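About Clarura

Clarura teaches written music theory and ear training to adults. Courses run online, with an in-person section at our rooms in Plercombe. We do not teach an instrument. Most of our students already play one, or sing, and want to read and write what they hear.

The school was started by Ezequiel Miranda, who wrote the first course as a series of blog posts, one topic per post, in alphabetical order from accidentals to whole-tone scales. The alphabetical order turned out to be a poor way to learn the material. A reader met augmented sixths before intervals and cadences before triads. The posts were sorted again by dependency, so that every term is defined before it is used, and that sorted list is still the outline of Level 1. The blog remains online and is linked from the course pages, but it is no longer corrected. Where the blog and the course notes disagree, use the course notes.

What we teach

The program has 4 levels. Each one ends with a written paper and a dictation test, marked separately.

Level 1 covers staff notation, clefs, key signatures, simple and compound meter, intervals, and triads in root position. Treble and bass clef are required. Alto and tenor clef are introduced in the last unit and are not tested until Level 2.

Level 2 covers inversions, seventh chords, figured bass, the standard cadences, and non-chord tones. Four-part writing begins in the second half. We use the usual rules on parallel fifths and octaves and mark them strictly at this stage, including in inner voices.

Level 3 covers secondary dominants, modulation to closely related keys, binary and ternary forms, and two-voice counterpoint. Students who come from a jazz background sometimes find that they know the chords already and have trouble with the voice leading. There is a short bridging unit for this group, and it carries no credit.

Level 4 covers chromatic harmony, modulation to distant keys, sonata form, and an introduction to twelve-tone technique. The final paper is an analysis of a complete movement chosen from a list. The list changes every January.

Ear training runs alongside every level and takes up half of the class time. We teach movable-do solfège with la-based minor. Students trained in fixed do may answer with note names in place of syllables, and graders accept both. Do not mix the two systems in one answer.

How the courses work

Each unit has a reading, a worksheet, and a set of listening drills. The drills are served by Hitora, our practice software, which runs in a web browser and does not need to be installed. Hitora plays an interval, chord, or short melody, and the student enters an answer on a staff. Entry is by mouse or computer keyboard. MIDI input works in most browsers but is not supported by our help desk.

The drill library holds over 400 items per level. Items are drawn by weighted selection: an interval that a student has missed comes back sooner than one answered correctly. The weighting resets at the start of each level. Students who want to keep their old weighting can ask for it to be carried across, although we find that the results on new material are slightly slower when they do.

Tuning is equal temperament at A = 440. Dictation recordings use piano for harmony and a mix of piano, clarinet, and cello for single lines. The clarinet items sound at concert pitch and should be written at concert pitch. Transposing parts are covered in Level 3 and are labeled as such.

Worksheets are marked by a person. We tried automatic marking for four-part writing and stopped. The program found parallel fifths without trouble but could not tell a weak doubling from a deliberate one, and the comments it returned were of little use to a beginner. Marked worksheets are returned as PDF files with notes in the margin.

Notation

Course materials use American terms: whole note, half note, quarter note, measure. A table of British equivalents is given at the back of each course book. Roman numerals are written in upper case for major and augmented chords and lower case for minor and diminished chords. Lead-sheet symbols follow the chart in the Level 1 book. Students may use another common set of symbols as long as they stay with it for the whole paper.

The rooms

In-person classes meet in the Fraser building in Plercombe, on the second floor. There are 2 classrooms, each with a piano and a whiteboard ruled with staves. The pianos are tuned before each term. The rooms can be used for practice between classes when no lesson is booked. Please close the piano lid and turn off the speakers before leaving.

There is an elevator at the rear entrance. Street parking is limited in the evening, and the bus stop across from the building is the easier choice for most students.

Enrollment

We accept up to 200 students a term across all levels. New students take a placement test, which is untimed and may be taken twice. The second result stands. Students who place into Level 2 or above receive the books for the lower levels at no charge, for reference.

There are no prerequisites for Level 1 beyond regular access to a keyboard of some kind. A small electronic one is enough. Perfect pitch is not needed and does not exempt anyone from the dictation test.

Clarura is a private school and does not award college credit. Some students have used our papers to prepare for entrance tests elsewhere. We can supply a letter stating the level completed and the marks received, and what another school does with that letter is up to them.

Corrections to the course books are posted on the errata page, with the edition and page number. The Level 2 and Level 3 books were last revised on Oct 15, 2018. Reports of errors are welcome and should include the measure number where there is one.
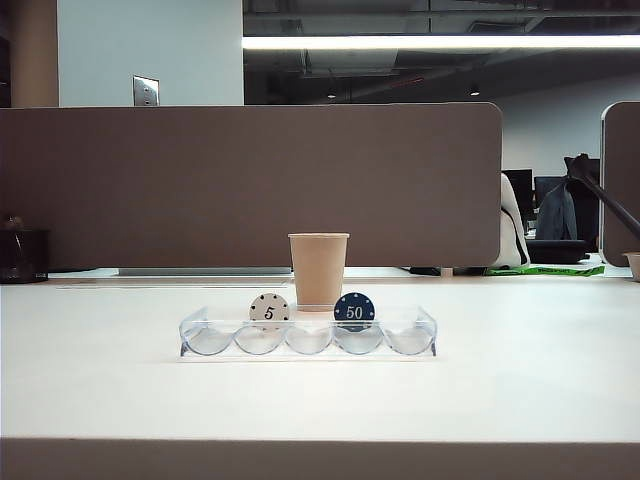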